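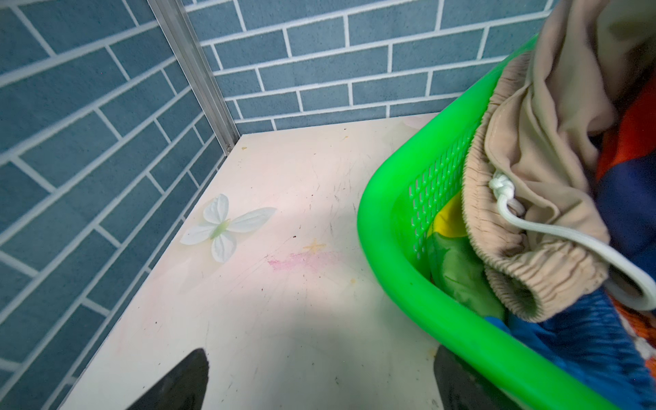 Care of the Laundry Gripper: Fingers, Camera and Work Area

Groltcombe Household Workshop — Tips for the Home and Workroom

The following guidance applies to the Etholm two-finger gripper as fitted to the laundry station. It is intended for those who keep the station in daily use and covers routine cleaning, checks after long runs, and the replacement of worn parts.

Before Starting

Switch off the arm at the main control and wait until both fingers have gone slack. Do not force the fingers open by hand while power is on. Keep a soft brush, two lint-free cloths and a small flat screwdriver within reach.

Cleaning the Fingers

Wipe the inner faces of both fingers with a barely damp cloth, then with a dry one. Fabric softener leaves a film that causes thin cotton to slip, and the film is easier to feel than to see. Use dish soap for heavy residue. Solvents and polish should be kept away from the finger faces.

Lint collects at the base of each finger. Brush it outward, away from the joint. Drawstrings and loose yarn should be checked for at the same time; a thread wound into the joint is to be cut and lifted out in short pieces, never pulled.

Cleaning the Camera

The camera at the wrist should be wiped with a dry lens cloth at the start of each shift. If the view remains cloudy, breathe lightly on the glass and wipe once more. Check that the tips of both fingers still appear in the view. If one has moved out of sight, the bracket has shifted and must be squared before work resumes.

Setting the Basket

A rigid basket with a thick, rounded rim gives good results. Place it so that the open fingers clear the rim on the way in and on the way out. Waistbands, cords and sleeves that hang near the rim should be tucked in by hand before a run.

Setting the Grip

Begin with the lightest grip setting that will hold a single layer. Large, smooth cloths should be taken at a lower edge, with the rest of the cloth lying free on the mat. Raise the setting by one step at a time and repeat the lift at 90 percent of normal speed — a cloth that slips at this speed will slip at full speed also.

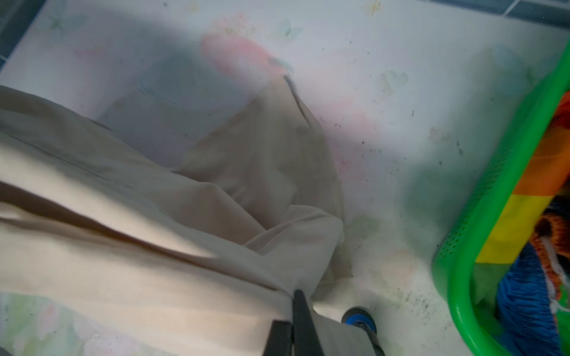

Taking a large cloth by its lower edge, with the basket kept clear to the right.

The Mat

Sweep or shake out the mat at the end of the day. Grit picked up with the cloth will scratch the finger faces and shorten their life.

Service Intervals

Inspect the finger faces every 1,000 lifts and replace them as a pair. The set removed from the Farquharson Road station in March had reached 3,416 lifts and was worn smooth at both tips. Replacement faces are held under the Fedberg parts list and are supplied with screws. Tighten each screw until snug, then run the open-and-close cycle with the fingers empty before returning the station to use.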